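Mistis Project Gallery — Robotics Club, April

The simulation group is working on a two-cube sorting task under Nathalie Marchand. Each trial ends after 600 steps, and cube positions are drawn at random at reset. Lorne Kowalchuk wrote the reset code.
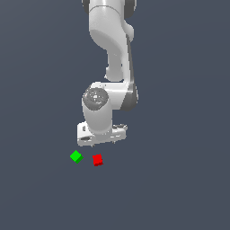 Simulated arm above the green and red cubes.

Audrey-Anne Wong and Isabelle Poirier are tuning the reward terms — distance first, then grasp. The current training set holds 1000 trials, with 80 kept back for testing. Contact settings are listed on the Mistis page.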